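The Last Fold of the Day

There is a drawer in Afia Asamoah's kitchen that will not close, and it has been that way since July. It holds dish towels, hand towels, two bath mats and a beach towel that came home from a family trip with somebody else's initials on it. When I asked her how many there were in all, she laughed and went off to put the kettle on, and I took that as my answer.

I have been thinking about towels a great deal this summer, more than I ever expected to, and I find I have grown rather fond of them. A shirt has a collar and sleeves to tell you where to begin. A towel is only a rectangle, and yet every household I visited had its own firm ideas about it. Adjoa Nyarko folds hers in thirds, the way her aunt did. Nana Antwi rolls his and stands them up in an old crate (they look very handsome, I must say, until you pull one out and the rest lean over). Leidy Cáceres spreads each one flat on the table first and smooths it from the middle with both palms, and she won't be hurried.

A cloth on the table helps, by the way. Terry slides about on a bare polished top, and a covered one gives it something to hold on to.
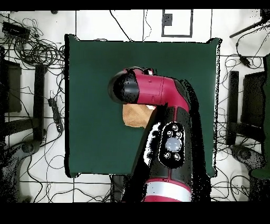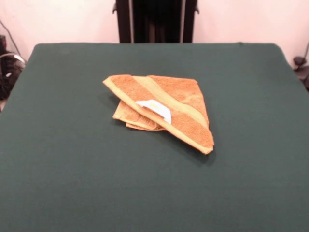

The green table. In the second picture, an orange terry towel with a paler woven stripe, folded at a slant with the care label showing.

The border is the part I would look after first. Terry stretches with washing and the woven band mostly doesn't, so an older towel puckers at the ends and refuses to lie square, however patient you are with it. Adjoa gives the short ends a good tug while the towel is still damp and hangs it by the long side. Leidy tucks the label in on her first fold and swears the rest goes better for it. I have tried both at home, and Adjoa's tug has stayed with me.

As for the bunching underneath, which troubles so many of us, Nana's advice was to shake the towel out and start over, even if you are almost done. It takes all of 20 seconds, and he has been telling his sons so for years.

Afia, meanwhile, has taken five towels out of the drawer and moved them to the hall closet. The drawer still sticks a little on the left side.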